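19/1/21, caderno de oficina, acabamentos

Retomada a série de óleo de linhaça sobre pinho, parada desde outubro. Lote Firnine, duas demãos, pano sem fiapo. Lixa 400 entre demãos nas peças A e B; na C passei direto à 600 para comparar o brilho. A C ficou mais fechada e aceitou menos óleo na segunda passagem.

Pesagem da peça A antes da primeira demão: 104 g. Falta pesar depois da cura. A balança Trosen deriva quando a porta do armário está aberta; tarar sempre com ela fechada.

O Rawiri Katene pediu que se repita a B com o óleo aquecido em banho-maria a 60 graus. Fica para a próxima sessão, se a Carleen Ellery libertar a placa. Secante: ainda não. A Isla quer primeiro a curva sem aditivo.

Nota para o armazém: o frasco aberto da Bukow criou pele. Coar antes de usar, ou descartar. 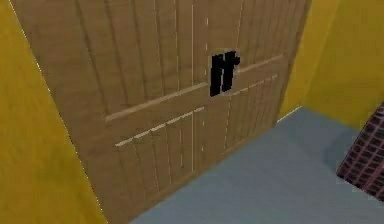 Quanto tempo se espera entre a primeira e a segunda demão?
Um dia inteiro com a estufa desligada, e mais outro se a superfície ainda pegar ao dedo.

Panos usados estendidos na grade exterior. Pendente: etiquetar a C e passar as leituras de brilho à folha da Marama.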